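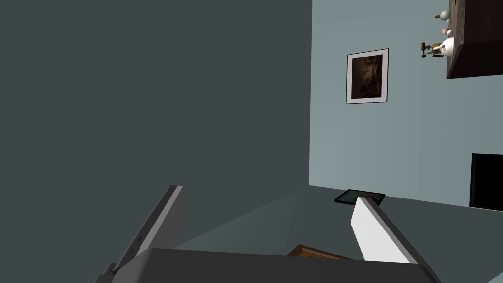 I gave up coffee after noon in March, and I have been asked twice this week whether I feel the benefit. I feel tired at three and tired at ten, the same as before, only now with mint tea. The sleep course from Mekell says this is the body "settling," a word it also uses for headaches, early waking and being short with people. Lesson 4 moves on to the bedroom and says to surround yourself with quiet color. I like quiet color well enough. A dark slate wall running up to a pale blue-gray one, a picture in a thin black frame with a wide white mat and a painting so murky I can't tell what it's of, fine, I'd look at that. I doubt I'd sleep any better for it.

September 19, 2024 | 3 min read

Woke at 4. Got up, read the Mekell workbook at the kitchen table, went back to bed annoyed. It wants me to score each night out of 40, and the scoring sheet is where I start to lose patience. There are points for "ease of drifting." How would I know? If I drifted easily I wasn't there to see it. I put down a middling number and moved on, and I suspect most people who paid for this do the same, and then the middling numbers get averaged and put on the website.

The course cost me 120 and runs to 143 pages, a lot of them with only a sentence on them. Page 60-something tells you to lie still and let the ceiling be a ceiling. I have tried it.

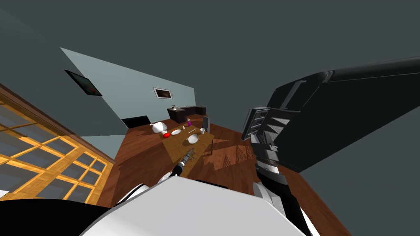
Dark gray ceiling. Supposedly restful.

Went over to Hustbridge on the bus for the dentist and stopped at the Jaunzems shop on the way back. They have a whole shelf of sleep things now, where the bird seed used to be. Magnesium spray, magnesium bath flakes, a weighted eye mask. The woman at the register told me she swears by the spray — and then yawned. I bought light bulbs and a loaf.

To be fair to it all, I did sleep well on the trip to Prunska. The course would say it was the lack of screens. My own theory is that I walked uphill all day with a bag and then ate a very large dinner. I'm not sure anyone could sell that as a workbook, but I'd trust it further than the spray.
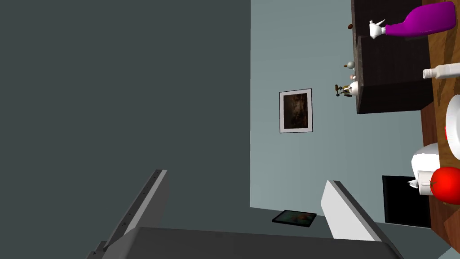 Slate beside pale gray-teal.

Skipped tonight's breathing. It's the one where you count in, hold, and count out for longer, and by the third round I'm worrying that I'm doing it wrong. Having toast instead. Will give the course another week, mainly on account of the money, and I've stopped the scoring as of today. Must ring the dentist back about the crown. Bins tomorrow.

Diary > Everyday > Sleep
Filed under: Grumbles, Sleeping (or trying to)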